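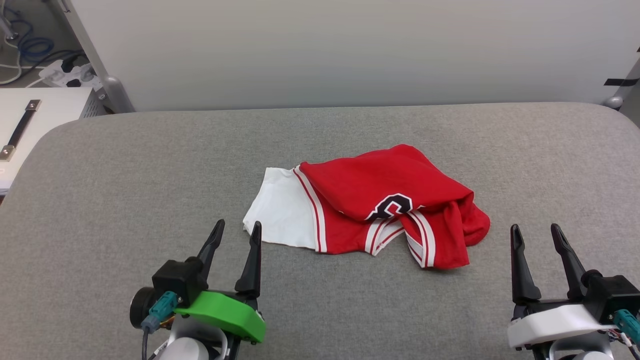
Cuaderno de taller – tintes y lavados
Noviembre, viernes, tarde

Continúa el asunto de la migración de color en poliéster. Retomo desde el baño 4, que quedó sin anotar.

Material: punto de poliéster rojo, tintura dispersa, del rollo de Kamach, y blanco óptico de Culten para los paneles. Probetas cosidas rojo/blanco con hilo blanco, costura plana. Las de overlock las dejo para otra tanda, el hilo retiene demasiado y falsea la lectura del borde.

Baño 4: 40 grados, detergente neutro, sin suavizante, relación de baño 1:20. Testigo multifibra grapado al lado blanco. Manchado en la banda de poliamida: 3-4. En poliéster: 4-5. En algodón no aprecio nada. Repetido con el segundo juego y sale igual, salvo una probeta con un halo rosado de un par de milímetros a lo largo de la costura. La aparto, llevaba el dobladillo mal planchado.

Baño 5: lo mismo a 60. La poliamida baja a 3. El panel blanco aguanta mejor de lo que esperaba a simple vista, pero en la cabina con D65 se ve el viraje. Con la lámpara del techo del taller no hay manera de distinguirlo. Quien evalúe sin cabina va a dar por buenas piezas que no lo son.

Lo que me preocupa es la plancha de transfer, más que el lavado. El vinilo negro con contorno blanco se fija a 150 grados y a esa temperatura el disperso ya empieza a sublimar. El contorno blanco se ensucia desde abajo y no se ve el primer día. Probetas planchadas y guardadas en estufa:
– 150 grados, 15 s: contorno rosado a los 6 días.
– 135 grados, 20 s: sin cambio a los 6 días. Adhesión justa en las esquinas.
– 135 grados con película bloqueadora: sin cambio, adhesión correcta, tacto más rígido.

La prensa Fukuda marca 135 y el termopar da 141 en el centro y 133 en la esquina trasera izquierda. Hay que mapear el plato antes de seguir sacando conclusiones. Anotado también en la hoja de la máquina.

Consumo de la tanda completa: 369 litros, aclarados incluidos. Es mucho para lo que se ha lavado. El tercer aclarado se puede quitar, la conductividad ya no se mueve después del segundo.

Secado: en plano, a la sombra, 22 horas. Las que se quedaron amontonadas en húmedo en el cubo desde la mañana tienen marca de contacto rojo sobre blanco, irregular, siguiendo el pliegue. No cuentan como resultado, pero guardo dos en la carpeta como referencia del defecto. Es idéntico al de la reclamación de Clulside, que venía archivada como fallo de tintura – yo la reabriría.

Pendiente:
– mapa de temperaturas de la prensa, nueve puntos
– lavado reductor del rollo rojo y repetir baño 5
– pedir multifibra, quedan aproximadamente dos metros
– fricción en húmedo sobre el ribete a rayas, sin hacer
– cambiar la goma de la puerta de la lavadora 2, vuelve a gotear

Los baños 6 y 7 pasan a la semana que viene. No tocar las probetas de la estufa, van con fecha en el reverso.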